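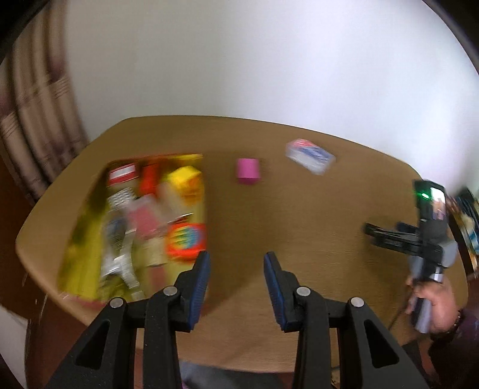 Notes for the bus talk. 40 minutes including questions. Water on the lectern, clicker in left pocket. Speak slower than last time.

## Opening

Ask for a show of hands: who came by bus this evening? Then ask who could get home by bus if they stayed to the end. Wait for the second set of hands before going on.

Say what the talk is about. A timetable is a set of decisions about who gets to go where, and when. Most of those decisions were made a long time ago and have been copied forward ever since. I want to go through one route, Lasberg to Pullow, and show how it came to look the way it does.

Don't apologise for the subject. People who have come out for a talk on buses want to hear about buses.

## The old route

- Lasberg to Pullow by the lower road, stopping at the hospital gate, the mill, the school and the station.
- Run by Sirer from the start. The first timetable was built around the mill shifts.
- The mill closed. The shift buses stayed, leaving at 5.20 in the morning, and ran nearly empty for years.
- The hospital moved its clinics to the afternoon. The afternoon gap stayed too.

Pause on the gap. There was a bus at 12.50 and the next one was at 15.35. Anyone with a clinic appointment at two o'clock had to arrive an hour early, and if they came out at a quarter to four they had just missed the bus home.

Read out the sentence from the old timetable leaflet: "Passengers are advised to allow extra time." Let it stand. It usually gets a laugh, so don't talk over it.

## Asking people

The council paid Kulkarni to run a survey. 1,738 forms came back, most of them on paper. Explain that the paper forms mattered. The online version asked people which bus they used. The paper one had a blank box at the bottom and people wrote in it about the buses they would use if they existed.

Common answers, from memory if the slide doesn't load:

- A bus back from Pullow after the evening classes finish.
- Something that meets the train. The old bus left the station four minutes before the train came in.
- A stop at the top of the hill, even if it made the journey longer.
- Drivers being allowed to wait.

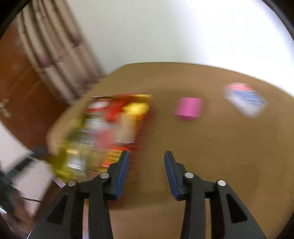
Go on to the train connection, as it is the easiest one to explain. Moving the bus by six minutes sounds simple. But the same vehicle then does the school run, and the school bell doesn't move. So the six minutes has to be found somewhere else – in this case by dropping the loop past the mill, where hardly anyone had got on since the closure.

Mention that some people did still use the mill stop. They wrote in as well. They now have a longer walk, and there is no lighting on part of it. Say this plainly and don't rush past it. If someone in the room used that stop, give them time to speak.

## What changed

- The 5.20 went. The hours saved were moved to the afternoon.
- A 14.15 was added, and a 16.10.
- The last bus from Pullow is now 21.40, winter included.
- The hilltop stop was turned down. The turning space is too tight for the vehicles Sirer has at present.

Passenger figures: the county hasn't published the new ones, so don't guess. If asked, say December at the earliest.

## For other places

How to read your own timetable. Get the oldest copy you can, put it next to the current one and mark every time that is the same. Then find out what used to happen at those times. Libraries often have old ones in the local history boxes, usually filed under transport but sometimes under adverts.

Ask the drivers too. They know which stops are used and which way the pushchairs go.

## Questions

Likely ones: fares (not my area, give out the council leaflet), Sunday service (none planned), bikes on board (two, at the driver's discretion).

Stop in time for the 21.05 from outside the hall. Check the stop hasn't been moved for the roadworks.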